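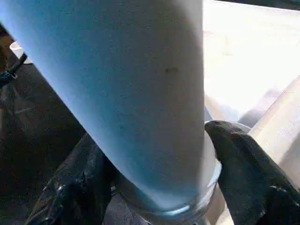
OK so, packaging and why people can't open it. Start with the kitchen shelf question: what's the thing at home you swear at most. Wait for answers. Usually jam, then pill bottles, then that plastic around scissors. Then the slide. Pale blue, smooth, matte, goes narrower toward the base. Say: looks lovely. Then ask where the wet hand goes. Let them think. Nothing on the side for fingers to catch on that I can see, just one little dark mark near the middle. Don't spend long on it, a minute tops.

Who I am, quick. Nine years at Karppinen on caps and closures, now on my own. Kerttu Sjöberg is in the second row, she ran the home visits, send hard questions to her.

The home visits. 73 households, all with at least one person over seventy. We asked them to open what they'd bought that week. No lab, own kitchen, own light. Took most of March. People apologised to us!! Say that slowly. They said sorry for not being able to open a bottle of mouthwash.

What they used instead of hands:
rubber gloves
a door hinge (twice, same street)
teeth, lots of teeth
the neighbor
bread knife, which scared Kerttu

Pause here, drink water.

Grip. Three things matter and I always forget the order so read it off the card. Width, surface, and how far you have to turn before anything happens. The last one gets skipped in every meeting I've been in. A cap that gives you a little movement early feels easy even when it's stiff overall. One that sits dead until it suddenly goes feels awful and you spill.

Dry hands vs lotion hands. Pentti Turunen did the torque testing at Kondex and he'll say dry numbers are fine for comparing. Yes for comparing. But shampoo gets opened in the shower. Tell the Pentti story only if there's time, the one with the olive oil.

Color and labels. "Push here" printed in the same color as the pack. Raised letters you can't read without glasses, and glasses are off in the bathroom. Trinidad Benítez had the good line about this, arrow bigger than the logo. The brand people hated it. Estero did it anyway on the refill line and complaints went down, I dont have the figures with me so don't claim any.

Child-resistant caps, be careful. Someone always asks why not just get rid of them. No. Kids get hurt. Talk about offering both kinds and pharmacies actually telling people they can ask. Half the visits, nobody had ever told them. (Check with Kerttu if it was half. Say "many" if not.)

Cost. The room will want this. Changing the mold on the Undgate job meant 135 new cavities, and the ribbed cap came out a tiny bit heavier. Purchasing nearly killed it over the weight. What saved it was the returns pile, Irja Manninen put about 600 damaged packs on a table in the meeting room, people had stabbed them open. Do the table gesture. Then move on, don't milk it.

Show of hands: who tests with the pack full? Who tests with it nearly empty? Nearly empty is different, it's light, it slides away from you on the counter. Second hand has to hold it down. Some people only have the one good hand. Tuulikki Hämäläinen does everything with her left since the stroke and she clamps bottles between her knees. She said I can use her name.

What to do Monday, keep it short:
Take your own product home. Wash your hands, don't dry them, open it.
Ask your mother to open it. Don't help. Dont talk either.
Write down the words she uses.

If running late cut the color part and go staright to cost. Questions til they throw us out, handouts are by the coffee, 300 copies so take one for a coworker.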